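Plosgate Clothes Swap and Mending Project
Interim report to Entili Fund, second payment
13 January 2026

Quick one as the full accounts are still with the bookkeeper. Will send them seperately before the end of the month.

Where we are

Both sites are open. Plosgate has been running since the summer, Plerkholm started late – the hall needed its fire doors signed off and we lost most of the autumn term to that. No extra cost to the grant, but the Plerkholm sessions you paid for will now run on past Easter. Please say if that needs a formal variation.

Garments through the door so far: 1255. That's both sites together and counts an item once only, even if it comes back and goes out again. Children's school shirts and coats go fastest. Adult formal wear hardly moves and we have stopped taking it, apart from interview clothes.

Mending

22 mending sessions held. The beginners' ones fill up, the zip and hem evenings less so. We've merged those two and moved them earlier, which suits people coming straight from the school pick-up. Two sewing machines bought as per the budget, plus one donated, which needs a new foot pedal (ordered, not arrived). The overlocker we asked about in the first report – we've decided against. Too much to learn in one evening and the thread costs add up. Would like to move that money to storage rails if you are happy with it.

Display and publicity

Lettering and backdrops were under the small materials line, all spent now. Leaflets went to the two primary schools, the health centre and the library. The library asked for more. Paltach printed the second batch at cost, invoice attached.

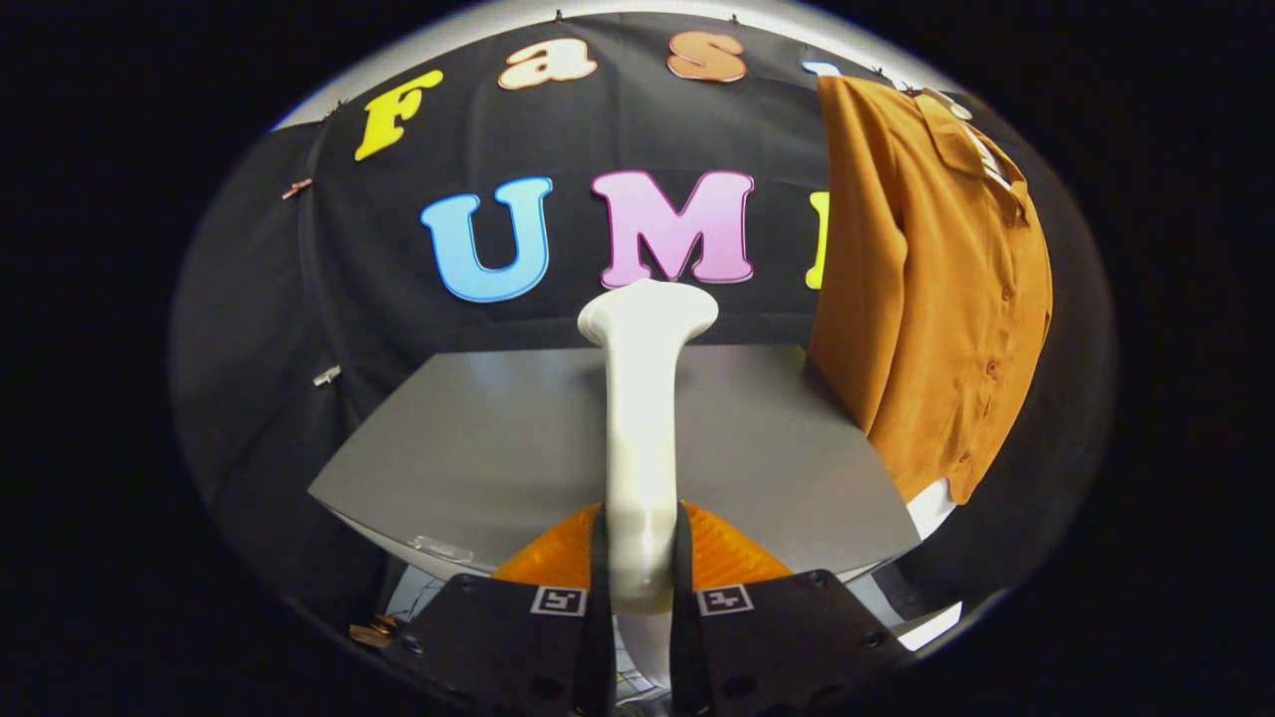 Cut-out letters on the black backdrop.

Biggest draw is still word of mouth, going by the sign-in sheets. The Facebook page gets plenty of comments but mostly people asking opening times, which are on the page. We'll pin them to the top.

Problems

Damp in the Plerkholm store cupboard. Lost a bag of knitwear to it. Everything is now in lidded boxes off the floor and the hall have been told, no date yet for the repair.

Sizes. Far too much in women's 10 to 14 and next to nothing above 20. Put a call out before Christmas and got some, not enough. Will try again this month.

Leftovers. The rag merchant has dropped his price again so the income line will be short. Not a big sum but it was in the forecast so flagging it.

Next

School uniform swap at both sites before the February half term. Darning session for adults, maybe a second if there's a waiting list. Start on the user survey – draft questions are done, can send if you want to see them first.

Need from you: a yes or no on the storage rails, and on teh Plerkholm dates. Receipts are in the same folder as last time.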